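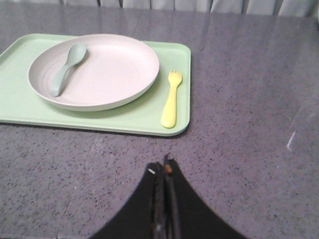
Hard water leaves a deposit when it dries, and the question for this project was how much of that deposit ordinary households in Zavstead put up with and what they do about it. The town takes its water from two wells in limestone, and most people who grew up here know the white ring inside a kettle. The same deposit forms on sinks, shower glass and counters. It is easy to miss on some surfaces. A gray countertop with dark speckles and lighter gray grains, slightly glossy, can carry a fair amount of scale before anyone sees it, and glare makes it harder still. On black glass or plain steel a single dried drop shows up. We kept this in mind when we wrote the survey, and asked people about the surface as well as the spots.

Background

Water hardness is mostly dissolved calcium and magnesium. When water is heated or evaporates, calcium carbonate comes out of solution and sticks to whatever it is touching. Hardness is usually given in milligrams per liter as calcium carbonate. Anything over 180 is normally called very hard. Scale is not a health problem, but it slows down heating elements and makes soap work less well.

Method

We did the project in two parts. The first was a paper survey left in mailboxes in the Danzer neighborhood and the streets north of the school. We handed out 269 forms and got 121 back. The form had nine questions on one side of a sheet. It asked about kettles, cleaning products, water softeners and the age of the building.

The second part was testing. Households that ticked the box at the bottom of the form could leave a sample in a clean jar at the school office. We tested 65 samples with a drop titration kit, two readings per jar. When the readings differed by more than one drop we did a third. Hannelore Rainer did the titrations and Urs Bachmann wrote down the results, so the person counting drops did not see the address.

Results

All the samples from unsoftened taps were in the very hard range. The ones from the north well were a little harder than the ones from the Danzer side, but the gap was close to the error of the kit and we do not want to make much of it. Samples from homes with a working softener were clearly lower. Two homes that reported a softener had readings the same as their neighbors. One of them wrote back later to say the salt tank was empty — the other did not reply.

Vinegar was the most common cleaner by a wide margin, followed by citric acid powder. A smaller group bought a store descaler, and the name written down most often was Kevex. Several people said they never descale at all and replace the kettle when it gets slow.

The surface question gave the clearest pattern. People with plain dark or steel counters mostly said they wiped up water right away. People with patterned or speckled counters mostly said they had no problem with spots. Our guess is that both groups get the same amount of scale.

One caution came up while we were reading. Vinegar and citric acid can dull marble and limestone, and some sealers on other stone do not hold up well to them either. Four people wrote that they use vinegar on a stone counter every day. We added a note about this to the summary sheet we sent back.

Problems

The forms went out in December, close to the holidays, which probably cost us some replies. A few jars had clearly held jam and were thrown out before testing. We also should have asked which tap the sample came from, because some homes soften only the hot water.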